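Prirketti Cell Planner: worth paying for before you order arms?

We have wanted a two-arm bench at Jeon for a couple of years, and each time the quote came in we put it back in the drawer. The arms themselves are not the problem. What puts us off is everything that gets added later: longer rails, a different gripper, a second visit from the fitter. Prirketti sells a planner that lets you build the bench on screen first and run the work on it, and we took a licence to see if it would settle the argument. 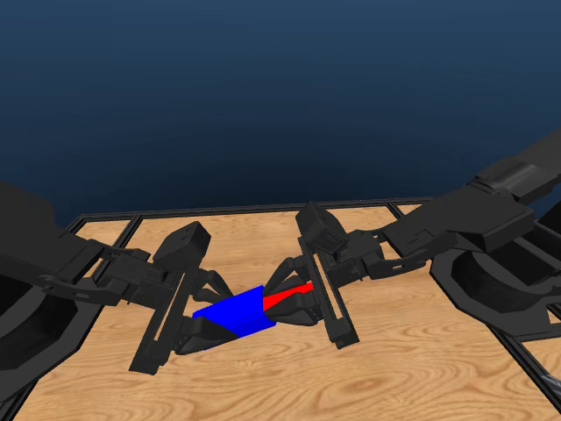 Plivar, August

The licence costs £147 a month with a minimum term of 12 months. There is a one-off charge of £625 if you want their people to set up your first bench for you. We paid it. Looking back, I would do the same again, but only if nobody on your side has used this sort of program before. Two of us sat in on the set-up call and could have managed most of it from the manual by the end of the morning.

For the trial we picked a job with a long blue part and a small red one, with an arm at each end of a wooden table. Our real parts are metal and not nearly so cheerful, but the sizes are close and the plain shapes kept the running time down. The planner's parts list starts from that layout. Every arm, gripper and length of rail you place goes on to a sheet with a price column, and you fill in the prices from your own quotes. I liked this more than I expected to. You can see straight away what a wider table does to the total.

Loading the Brisine arms took longer than it should have. The joint limits came in correctly, the gripper did not, and we had to enter the finger lengths by hand. Support answered the same afternoon and were polite, though the fix they sent was the one we had already found. If your supplier is not on their list, allow a day for this.
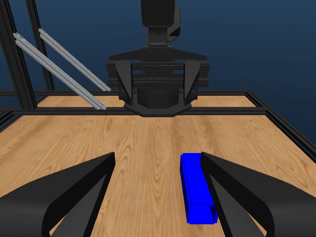
Reach was the question I most wanted answered, and on this the planner earned its fee. Our drawing had the arms set further apart than they needed to be. Moving them in let us choose the shorter model on both sides, and the shorter model is cheaper to buy and cheaper to insure. We ran 11 layouts before settling on one. Saving them is easy. Comparing two side by side is not -- you have to open each in its own window and copy the figures across.

Some things it does poorly. Cables are left out altogether, so you still need to leave room for them and put a line in the budget. Grip is treated too kindly for my liking, and I would not promise anyone a cycle time on the strength of it. The cost sheet has no place for training, guarding or spares, and these made up a good part of our last estimate. We added them in a spreadsheet of our own.

The yearly term is my main complaint. Most small firms will plan one bench, buy it and not need the program again until the next one. A three-month licence at a higher rate would suit us better, and I have told them so.
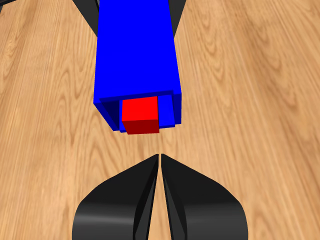 Ye-seo Ma disagrees with me on the term, and asked for this to go in: the bench will change after it is bought, so the licence should be counted as part of running it and not as part of choosing it. New parts come in, someone asks if the arms can do them, and it is cheaper to try that on screen than to stop work for a day. Ye-seo would also leave out the set-up charge and put the £625 towards a spare set of fingers.

I can see the sense in that, and our budget for next year now has the licence under running costs. The set-up charge stays in my column as money fairly spent. We have asked Brisine for a fresh quote on the shorter arms and the order will go in once the guarding has been priced.

Four stars out of five for the planning, three for the terms.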